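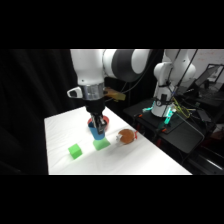
What do you do first with a table full of play-kitchen bits?
Put the cup in the bowl. It is the piece most likely to roll off the table, and once it's in you have one thing to carry where there used to be two.

Clearing the Play Table Without Losing a Saturday

The Fadness playroom owns, by the inventory sheet, 289 toys, of which a good 70 claim to be food. I have cleared that table often enough to have a method. It isn't glamorous.

1. Leave the cloth on. A white cloth shows you every green block and stray cookie, and it keeps the cups from clattering. It will wrinkle. Let it.

2. Pick one bowl. The biggest one, red if you have it, so people can find it from across the room. Set it toward the back of the table where elbows don't go.

3. Cup goes in, right way up. A cup on its side takes up half the bowl and sulks there.
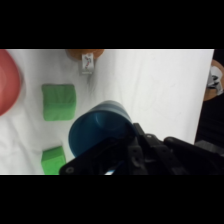
Should the blocks go in the bowl too?
Only if they fit without stacking above the rim. At Fadness the blocks have their own bin, which the children regard as a rumor.

4. Blocks next. Cubes along the bottom of the bin, wedges on top, sloped sides facing each other in pairs. If you have one wedge and no partner for it, welcome to the club. The Plomstead set came with an odd number and I have stopped writing to them.

5. Soft food last. Cookies, buns and whatever the brown round one is meant to be. Leave the tags on, as the washing instructions are usually there, and you will want them the day somebody serves it with real jam.

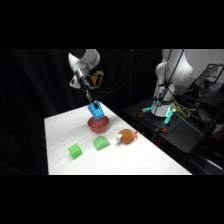

6. Plates under everything. Orange ones, flat, at the bottom of the shelf, with the bowl on top. Shake the cloth out over the floor you haven't swept yet, fold it in four, and put it on the Clendden shelf before anyone asks for a tea party.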